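Bins, Tubs and Buckets: Your Questions Answered
Sorting small things into large things, and other household ambitions

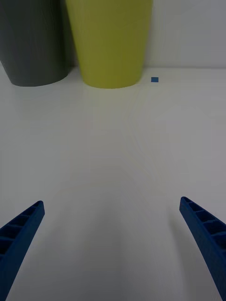 Before you buy

What do you sell, in plain terms?

Containers. Big ones, mostly, for putting other things in. We trade as Gunley and our main range is called Obura, which comes in a grey tub with straight-ish sides and a taller tapered bucket. There is a smaller range called Trelar for people with shelves, and a set of dividers called Konix for people who have given up on shelves. The products pages have all the sizes. This page has the questions we get by email, tidied up and with the swearing removed.

Do I need one container or two?

Two. People buy one, put everything in it, and discover they now own a heavier version of the original mess. With two you have to decide which thing goes where, and deciding is most of tidying. A dark one and a bright one is the pairing we suggest to anybody starting out. The dark one takes whatever lives in the room. The bright one takes whatever has wandered in from somewhere else and needs walking home again.

Could I have three?

You could. We would be delighted to sell you three. In our experience the third becomes the place for things you can't face deciding about, and it fills up first.

Why that shade of green?

It is a yellowy green, or a greenish yellow, and has been the subject of more correspondence than everything else we make put together. Some customers say olive. One said pond. We picked it because you can find it across a room, and because it doesn't match anything, so nobody is tempted to treat it as an ornament and leave it empty.

Will the colour on my screen be the colour I get?

Close enough. Screens vary and so does daylight. If the match matters to you (a nursery wall, a grandmother with views), ask for a colour chip before ordering. Chips are free and take up to a week to arrive.

How tall is the bucket?

Taller than you think, which is the commonest reason for returns. Please measure the cupboard. Then measure the cupboard again with the door shut, as the hinge always takes more than its share. Sizes are listed under each product and are taken at the widest point, including the rim.

Using them

Where should I stand them?

Against a wall, at the back of the table, side by side. You want the clear space in front of you, where your hands are, and the containers behind it. Most people do it the other way round, with the tub under their nose and the sorting going on in whatever strip of table is left over, and then they wonder why things end up on the floor.

If the table is too small for this, use the floor. Floors are very large and already paid for.

Should one overlap the other?

It does no harm. If you are short of width, tuck the bucket slightly in front of the tub. You only need to reach the opening of each, and they don't mind being crowded.

Does the table have to be clear before I start?

Yes, and we know how annoying that is to hear, given that an uncleared table is probably why you are reading this. Move everything off in one go, on to a chair or a bed, and bring it back a handful at a time. Set a timer for 15 minutes. When it rings, stop, even if you are enjoying yourself. Especially then, or you will be found at midnight arranging elastic bands by age.

I always end up with one small thing left over. Where does it go?

Ah. The last block. Every sorting session finishes with one small blue cube sitting by itself near the wall, or its equivalent: a single playing piece, one battery, a key to nothing. It doesn't belong with the room things and it doesn't belong with the wandering things, and you have by now been looking at it for longer than all the rest combined.

Put it in the bright one. It will be walked somewhere eventually. Do not start a new container for it. Do not put it in your pocket, unless you would like to meet it again in the washing machine.

Are they any good for children's tidying up?

Yes, with low expectations. Small children like dropping things into a tall bucket because of the noise. They are less interested in the quieter work of choosing which bucket. For the under-fives we suggest one colour rule at a time: all the blue things go in the grey one, and that is today's rule. You may change the rule tomorrow. You may not change it halfway through, as you will be reported to the other parent.

My child tips everything out again.

They all do. That is the second half of the game.

Can I stack them?

Empty buckets nest inside one another, thanks to the taper. Full ones don't, and the result of trying is educational. The grey tub should not be stacked on top of anything, and nothing should be stacked on it except its own lid, which is sold separately. We know. We have had the letters about that as well.

How do I get two nested buckets apart?

Run warm water over the outer one and twist. Don't pull straight up, and don't ask a friend to hold the other end unless you have a lot of clear floor behind both of you.

Can I use the bucket for water?

To carry it, yes. To store it for weeks outdoors, no, or not if you dislike gnats.

Can I use it for food?

We would rather you didn't. Wrapped food is fine, for instance a bucket of crisps in their packets at a party. Loose food is not what it was made for, and the green does nothing for a salad.

Looking after them and the table

Will they mark a shiny table?

Not if the bases are clean. The bottom edges are rounded, so there is no sharp corner to dig in, but grit caught underneath will scratch a glossy top as surely as if you had done it on purpose. Wipe the base, wipe the table, put one on the other. Lift them to move them. Sliding is quicker, and you will be able to admire the evidence whenever the light comes in low.

My table is pale and glossy and shows every smear. Any advice?

Soft cloth, a little washing-up liquid, then a dry cloth. Stand at one end with the light in front of you and look along the surface, where the smears have nowhere to hide. If you would rather not know about them, look from the side.

How do I clean the containers?

Warm soapy water. No scouring pads. The dark grey shows pale dust and the green shows dark fingerprints, so between them they will let you know about everything.

Can they go in the dishwasher?

If you have a dishwasher that will take the bucket, we would like to come and see it. But no.

The inside smells a bit when new.

Leave it open near a window for a day or two. If it still smells after that, write to us, and tell us what you have been keeping in it.

Ordering, delivery and returns

How long does delivery take?

Usually three working days. In August it was nearer six, owing to a warehouse move about which we would prefer to say very little.

Why is the parcel so large?

You have bought a large empty object. We fill it with the smaller parts of your order where we can. Please look inside before writing to say that the Konix dividers are missing. Last year we answered 198 messages about missing dividers, and in roughly all of them the dividers were in the bucket.

Can I return something?

You have 14 days from delivery. The item needs to be clean and empty. We have been sent back a tub with a full set of somebody's Christmas lights in it, and very nice ones too, but we had to pay to post them home.

Mine arrived dented.

Send us a photograph and your order number. Shallow dents in the bucket often come out if you fill it with warm water and leave it for an hour. If yours doesn't, we will replace it.

Do you have a shop I can visit?

No. We have an office with a table in it, and it's never as clear as it should be.

My question isn't here.

Use the contact form. Emails are answered in the order they arrive, apart from those about the lid.

Page last updated 11 September 2019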